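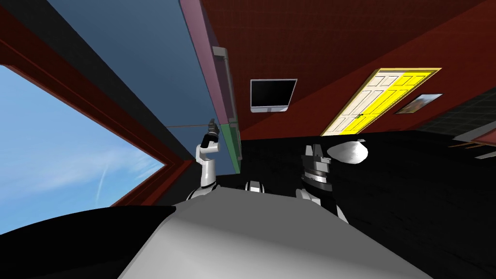 Imagen: Sturkley (render)

BOLETÍN TÉCNICO DE MANTENIMIENTO
24 de agosto de 2024

Condensación en ventanas: qué revisar antes de que empiece la temporada de calefacción

La mayoría de los avisos por agua en los vidrios llega en enero, cuando ya no es buen momento para desmontar junquillos ni para aplicar selladores en fachada. Durante la última temporada se tramitaron en el conjunto residencial Prirnia 62 partes con la descripción «ventana que gotea» o equivalente. El conjunto tiene 179 viviendas, de modo que aproximadamente una de cada tres pudo abrir un parte; la cifra exacta es menor, ya que varias direcciones figuran más de una vez.

De esos partes, 13 correspondían a filtraciones de lluvia. Los restantes eran condensación superficial interior, salvo unos pocos casos de cámara perdida en el doble acristalamiento. Las tres situaciones se confunden a menudo en la descripción telefónica y tienen soluciones distintas.

Cómo distinguirlas

Condensación superficial. El agua aparece en la cara interior del vidrio, por lo general en el tercio inferior y en las esquinas, donde el intercalario perimetral baja la temperatura. Es más abundante a primera hora y disminuye al ventilar. No guarda relación con la lluvia.

Filtración. El agua aparece en el alféizar, en los ingletes inferiores del marco o en el encuentro con el revestimiento. Coincide con lluvia y viento, a veces con varias horas de retraso. Puede dejar cerco en el yeso.

Pérdida de estanqueidad de la cámara. El velo está entre los dos vidrios y no se retira con un paño por ninguna de las dos caras. En fases iniciales aparece y desaparece con los cambios de temperatura. No admite reparación fiable: se sustituye la unidad de vidrio y se conserva el marco si está en buen estado.

Punto de rocío

El aire a 20 °C y con una humedad relativa del 60 % condensa sobre cualquier superficie que esté por debajo de 12 °C. Si la humedad se reduce al 45 %, el umbral baja a poco menos de 8 °C. Un vidrio sencillo queda por debajo de ambos valores en una noche de helada. Un doble acristalamiento corriente suele mantenerse por encima en el centro del paño, pero no siempre en el borde.

De ahí que cambiar el vidrio no elimine por sí solo el problema en viviendas con poca renovación de aire. También ocurre lo contrario: tras sustituir una carpintería antigua, con infiltraciones elevadas, por otra de buena clase de permeabilidad, la humedad interior sube y el agua se traslada a los puentes térmicos de la envolvente, normalmente a la esquina del techo del dormitorio orientado al norte. Allí no se ve gotear. Se ve el moho unas semanas después.

Revisión previa al otoño

1. Canales de desagüe del marco. Retirar el polvo con aspirador y boquilla estrecha. Verter un vaso de agua en el canal inferior y comprobar que sale por los taladros exteriores. No ensanchar los taladros con broca.

2. Juntas de acristalamiento. Presionar con el dedo en las cuatro esquinas. Una junta contraída deja un hueco visible en el inglete y debe cambiarse en todo el perímetro. Los remiendos de silicona sobre caucho envejecido no adhieren bien y complican la sustitución posterior.

3. Junta de batiente. Cerrar la hoja sobre una tira de papel y tirar. Repetir en varios puntos del perímetro. Si el papel sale sin resistencia, ajustar los bulones excéntricos antes de pedir material.

4. Sellado exterior marco-obra. Buscar separación en los laterales y, sobre todo, en la parte baja. El cordón viejo se retira por completo; aplicar uno nuevo encima del anterior es la causa más repetida de reclamación en el conjunto.

5. Herrajes. Limpieza en seco y una gota de aceite sin resina en cada punto de giro. Las manillas con holgura se anotan en el parte, aunque cierren.

6. Aireadores. Comprobar que no estén tapados con cinta. En Prirnia se encontraron varios en esa situación, siempre en dormitorios.

Selladores

Para el cordón exterior se emplea silicona neutra de bajo módulo. La acética queda descartada sobre mortero, piedra caliza y metales sin tratar. El ancho de la junta condiciona el resultado más que la marca: por debajo de 6 mm el material no tiene recorrido para absorber la dilatación del marco y se despega de uno de los dos labios. En juntas profundas se coloca antes un fondo de espuma de polietileno de celda cerrada, con un diámetro algo mayor que el hueco. El sellador debe adherir a dos caras —marco y obra— y nunca al fondo.

La temperatura del soporte durante la aplicación debe estar entre 5 y 35 °C. En agosto las fachadas a poniente superan ese límite por la tarde; conviene programarlas por la mañana.

Marcos oscuros

Los perfiles lacados o foliados en tonos rojos, marrones y negros alcanzan temperaturas superficiales bastante más altas que los blancos. En PVC el efecto se nota en hojas de gran altura, que se curvan hacia el exterior y rozan en el cierre durante las horas de sol. Antes de cepillar o forzar nada hay que repetir la comprobación al día siguiente a primera hora. Si la hoja cierra bien en frío, basta normalmente con repartir la holgura entre bisagra y cierre.

Medición

Un termohigrómetro por vivienda afectada, colocado en pared interior a media altura y lejos de radiadores, durante siete días. Los registradores Nurwood que hay en el almacén guardan hasta 3000 lecturas, suficiente para una semana completa con un dato cada cinco minutos. Se entregan con la pila comprobada y se devuelven con la hoja de incidencias, en la que el residente apunta las horas de ventilación y si seca ropa dentro.

No se abrirá orden de sustitución de vidrio por condensación superficial sin ese registro. Las filtraciones y las cámaras perdidas no lo requieren: basta una fotografía con la orientación de la fachada y la planta.

Pedidos

El perfil de junta para la serie antigua se pide a Pellegrini por metros, indicando el código grabado en el galce. El plazo habitual es de tres semanas. Quedan rollos en almacén para reparaciones aisladas, no para plantas completas. Las solicitudes se envían por el formulario de mantenimiento, apartado «Carpintería exterior», con el número de vivienda en el asunto.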